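Moving house mid-year: do we tell the council again about home educating?

Posted in Home Education > Rules and Paperwork 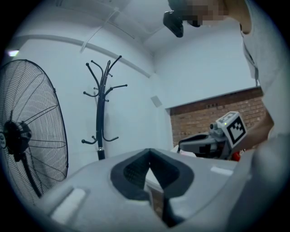

We took our two out of school at the start of last year (they were 7 and 10 then) and sent the deregistration letter to the head as you're meant to. The council wrote to us, we sent a short report, they said fine. No trouble at all.

In December we are moving from Belberg to Mak, which comes under a different council. We are in England and staying in England. I can't work out whether I have to write to the new council, or whether the old one passes the details on, or neither. A woman at our swimming group told me you have to start the whole process again and send a full timetable. My husband thinks we should keep quiet and wait until they find us.

Two other things in case anyone knows. The younger one has a speech therapy referral which came through the GP, not through school, and we have been on the list for 14 months. Do we lose the place? Also, our older one is halfway through the Warnix maths books and I would like to finish those before anyone asks for a report. Would a new council want to see something straight away?

We are hoping to be in by the middle of the month, if the sale doesn't slip again.

mossy_gate

Hrvoje Popescu

We moved between councils two years ago, also with two children at home.

You don't deregister again. Deregistration is between you and the school, and your children are no longer on a school roll, so that part is finished.

When we moved there was no form we had to send to the new council. Check what the rules are at the time you go, as there has been a lot of talk about a register and I would not rely on anything written more than a few months ago, including this. The new council's website will have a page on elective home education, usually under Schools or Education Welfare.

What I did was email the old council with our leaving date and the name of the new area. They closed our file and told me they would pass our names on. The new council wrote to us five or six weeks later. They asked for an outline of what we were doing, and gave us a month to reply. I sent two sides of A4. I didn't send a timetable and they didn't ask for one.

I would tell the old council even if you say nothing to the new one. If post goes to an empty house and comes back, somebody has to start looking for you, and the letters you get after that are less friendly.

On the maths, just write down where you are up to. "Working through book four, has finished fractions, starting decimals" is enough. A half-finished book is fine. My son was partway through everything when we wrote ours — he still is.

drodon_mum

no you dont have to do anything. we moved and never told anyone and it was fine. dont let them in the house

Tamsel

Agree with the first reply about the paperwork, so I'll only answer the speech therapy part.

It depends on whether your new GP comes under the same health trust, which doesn't always match the council boundary. Ring the speech therapy service before you move, not the surgery. Ask them two things: does the new postcode stay with them, and if it doesn't, will they transfer the referral with the original date on it. Ours was transferred with the date kept, but I had to ask, and I had to ask for it in writing. The receptionist first told me we would go to the bottom of the list.

Register with the new GP as soon as you have the keys, and take a copy of the referral letter with you. If you never got a copy, the current surgery can print one.

If either child has an EHC plan, that is a separate matter and the old council does have to transfer it, so say if that applies and I'll add to this.

mossy_gate

Thanks, that helps. No EHC plan for either of them. I rang speech therapy at half past nine this morning and the new postcode is still theirs, so we keep our place and only have to change the address. I'll email the old council once we've exchanged.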